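4.2 Handling crockery and cloth

The claim we set out to test is a modest one. Several of the systems reviewed in Section 2 are described by their makers as ready for "light domestic work", and Tovutex in particular lists clearing a table and wiping down among the tasks its software can manage in an ordinary home. We took those words at face value. A person who has been hired to clear a table is expected to pick up a plate they have not seen before, put it somewhere sensible, find the cloth, and get on with it while other people are in the room. We asked for no more than that, and in most respects we asked for a good deal less.

The trials were run over 11 working days in November, with one further session on a Sunday when the building was quiet. Work was done at a small table covered with a green cutting mat. The printed grid made it easy to see how far a plate had shifted between the start and end of an attempt, and Afaf Mansour read these shifts off by eye. We accept that a kitchen table has no grid on it. Whether any of the systems made use of the lines we cannot say, and Tovutex did not answer our question on the point.

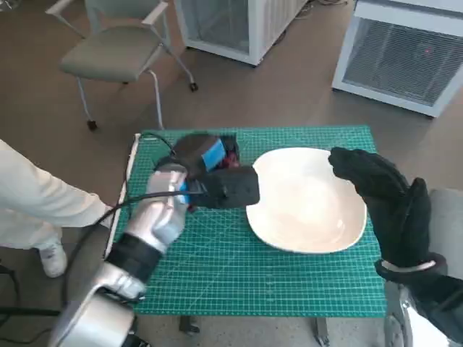 Figure 3. Plate task at the matted table, with the silver hand holding a black, blue-taped object to the left of the plate and the gloved hand at its far rim.

Across all sessions we logged 318 attempts at the plate task. An attempt was marked as a success if the plate left the table and was set down on the side shelf without help. On that measure the results look respectable, and they are close to the numbers given in the Visgate report. Our objection is to the measure. Most of the successful attempts took longer than it would take a child to do the same thing, and a large share of them depended on the plate being put back near the middle of the mat by one of us beforehand. When Asger Bergmann placed the plate with its rim overhanging the table edge, as any tired person might leave it, the success rate fell so far that we stopped after 9 attempts to save the crockery.

A second objection concerns the rim. Flat plates are hard to lift from above, and the usual answer is to hold one side still and work something under the other. All the systems we tried had learned some version of this. What they had not learned was when to give up. Donnie Morrison's notes record the same push being repeated against the same stretch of rim, with no change of angle, until he called a halt. A human helper who met that sort of resistance would turn the plate or slide it to the edge. We saw the sliding trick only after it had been added to the training set by hand, and even then it was used on plates that did not need it.

The cloth task was meant to be the easier of the two. A cloth does not break, and it can be picked up from almost anywhere. It was also the task on which Hutchins (the contractor who supplied our scoring software) advised us that no human judgement would be needed. That advice was wrong. A crumpled cloth and a folded cloth of the same size are treated by the scoring software as the same object, so a gripper that drags a cloth by one corner gets the same mark as one that lifts it cleanly.

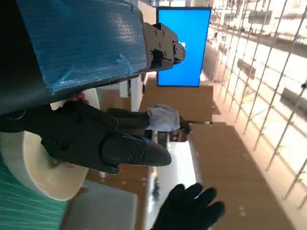 We therefore had Hala Mansour and Elie Moussa score the cloth attempts a second time from the recordings, each working alone. They agreed with one another far more often than either agreed with the software. The main cause of disagreement was the half-grasp, in which the tip of a finger catches a fold and carries it a short way. The software calls this a pick. Both scorers called it a miss, and so would anyone waiting for the table to be wiped.

It may be said in reply that these are early days and that more data will cure most of it. The Broklow group makes this argument with some force, and promises better handling of soft goods once its collection passes 1,000 hours. We have no evidence against that and would be glad to see it. We note only that the promise concerns hours of recording, while the faults described here concern knowing when a job is done, and it is not clear to us that the first leads to the second. Nothing in our logs suggests that the later sessions went better than the early ones, except where a person had stepped in to arrange the objects.

The shop-floor tasks, which include sorting and packing, are taken up in Section 4.3. They were scored by the same two people using the same sheet.

Last updated: November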